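CABLE AND CORD SORT-OUT: WHERE WE ARE

Happy new year all. Quick one from me before the Zeltwood newsletter goes out, Shuk-fan is already asking for copy.

The drawer. You know the drawer, second one down, the one that needs a hip to close it. Emptied it on January 3, 2022 and got 18 chargers out before I even hit the tape. Most went to the recycling point at Plusmont. What's left is getting a proper home in the divided wooden tray, one coil per square. No doubling up please!

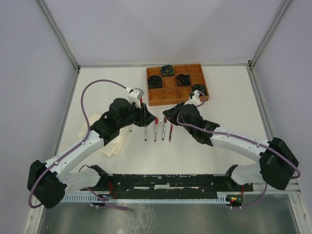 Cables in the tray, plenty of squares still going.

Rules so far, such as they are. Coil it loosely, no tight bends near the plug. Tie it with a strip of the soft tape (Samer bought 50, they're in the Sfeir box by the sink). Anything longer than your arm goes on the hook insted, it will only spring out. If you don't know what a cable is for, label it with your name and a question mark and I'll chase you in February.

Straps and bag cords can go in too, same deal, one to a square. Not shoelaces. Someone tried.

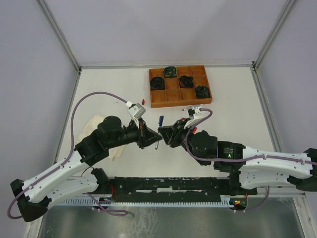

Pens are the next job. Every jar in the building has a few dead ones and I want them tested on scrap paper and sorted, good ones back in the jars, dry ones out. Caps go back on BEFORE anything gets put away. Same goes for the small stuff lying out in front of the tray, the little red bits and so on: if it's yours, come get it, otherwise it goes in the odds tin. And the cream cloth on the left is for wiping down the table top, so leave it with the table, don't take it off to the kitchen.

Still wanted: a second tray, same sort, shallow, with square compartments. Trudska had them in the catalog but wanted us to order 600, so no. If you see one at a yard sale grab it and Samer Tannous will pay you back, bring the reciept.

Next sort is Tuesday after lunch, need 4 people for an hour. Names to Shuk-fan Tseng or on the sheet by the door. Bring any cables hiding at your desk.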